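November, trial unit, second week

The loan from Norkard runs to the end of the month, and I said I would keep a proper record this time.
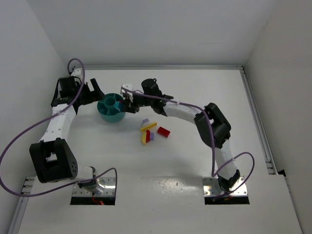 Started at half past eight. The software wanted an update before it would let me into the task editor, so the first hour went on that and on finding the password for the office network. The update has moved the speed setting from the front page to a menu two levels down. I wrote the new place on a sticky note and put it on the monitor.

Toy blocks again today, with the round teal container that has compartments. I like it as a test piece. The walls are thin, the cup in the middle gets in the way of a lazy approach, and the blocks come in enough shapes to show up a poor grip. A long straight block is easy. The curved red one is a different matter, and I have spent more time on it than on all the rest together.

The kit is the two-arm version, the Erier. The price on the quote is £2,690 with both arms, both grippers, the base plates and a year of the software. The single-arm one is £1,806. Extended support is another £305 a year, and that is the line I keep going back to. Last year we paid for support on the old Bukance unit and rang them twice. Against that, one of those two calls saved us a week.

Did a calibration before anything else. The manual says to do it once after installation and then only if the arms have been moved. I have been doing it every morning and shall carry on until I trust it. It takes as long as a cup of tea. The left arm came up clean. The right one asked to be done a second time and then passed. I have noted the error code at the back of the book with the others.

The morning was pick and place with one arm at a time. I set it for 100 cycles and left it running while I answered emails, looking over now and then. It stopped twice, both times on the curved block. The log says "grip not confirmed", and there is one entry for every such case in the whole manual, which tells you to check the object is present. It was present. I lowered the closing speed and set it going again from where it had stopped. To be fair to the software, it does pick up where it left off without any fuss. The Bukance used to go back to the beginning.

The wide flat fingers are the standard ones. Norkard do a narrower pair at extra cost and I think we would need them for our own parts, though I have not put that in the comparison yet. The flat ones are good on anything with two level sides. When a block lies close against its neighbour they need room to open, and I end up spreading things out by hand before a run. That would not do in the packing room.

Had my sandwich at the desk and read the other quote, from Espinoza. They don't sell you the arms at all. You pay monthly and they come and set it up, write the tasks and swap anything that fails. It reads well. It works out dearer by the second year, and I would be waiting on someone else every time we changed a tray. For a place with no one to look after the thing it might be the right choice. I have asked them what happens at the end of the contract and have had a holding reply.

In the afternoon I worked on the two arms together, which is the reason we asked for this version. The idea is that one steadies the container while the other loads it, then they change over. Setting the order of moves is simple enough on the screen. What takes the time is the waiting - each arm has to be told when the other is out of the way, and the default pauses are far too long. I cut them by half, and then by half again, and at that point the right arm refused the program with a collision warning. Put them back one step. I would like to see the margin it is working to, but the basic licence hides it. I have written to ask.

Cable routing is still my main complaint about the hardware. It is the purple cable on each arm, running along the outside in big loops held with white ties. The arms need that slack to turn, I understand that, but in our packing room a loop like that would catch on a sleeve or a carton within the day. I want to know if there is a covered version, and if so why it was not on the quote.

The metal rails, on the other hand, I have no quarrel with. I had thought of them as trim when I first read the brochure. Having fittings on them would let us fix a tray stop without drilling, and I have sketched one.

Finished at ten past five. Saved the afternoon's program under a new name and backed it up to the stick.

For tomorrow: slower close on the curved block from the start, ask Norkard about cable covers and the narrow fingers in the same email, and find the old Bukance invoices so that I can put three years of cost side by side. Also buy more sticky notes.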